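Week 8 notes – gripper stall on the pick task

Recap from lab. Run stopped at cycle 2,749, servo in the gripper joint drew full current and never reached its target. Controller kept pushing. No timeout in the code, so no fault raised, motor just cooked.

What to check first: cable routing past the wrist, horn screws, then the jaw limits. Power OFF before you touch the jaws. Yes, every time. 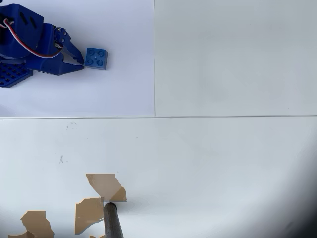
Jiahui Yao wrote back that the cable is the wrong suspect, the stall shows up with the arm parked too, and she would look at the closing limit instead.

Fair point. Limit was set 32 steps past full close – so it squeezes agianst itself on a missed brick.

For next time: add a stall timeout, log the current, read the Kurell handout sections on soft limits. Bring your own log file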